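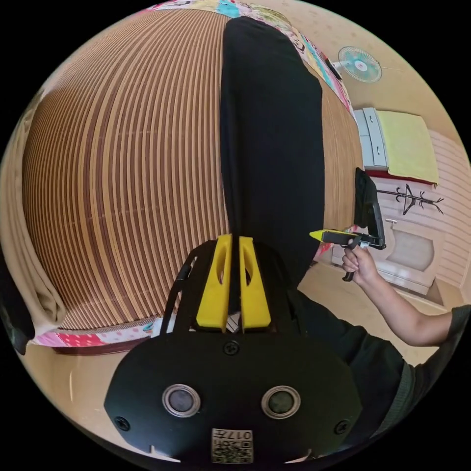
Slide 1. Say hello. Thank Sheyla Mamani for the slot and the loan of the projector cable.

Talk is about the pair of hand-held grippers, and what it costs to build your own at home. Cost to date: 2,598 dollars, if I leave out the printer, and I'm leaving out the printer.

Fingers: yellow, that was the filament left on the shelf. Version four. Versions one to three are in a box at the back, pass it round. (Pause. Someone will ask to keep one. Yes.)

Clothes are the test. I wanted 200 recordings by November and have 80. Black fabric on a striped mat is harder than the forum said. Thaddeus Kowalczyk thinks the wide lens is to blame. Thaddeus sold me the lens.

Slide 2. Wrist angle. Hold up the gripper, squeeze twice, do NOT do the lobster voice again.

Slide 3. Parts list. Leave it up while they photograph it, drink some water.

Questions. If they ask about folding shirts, go back to slide 2.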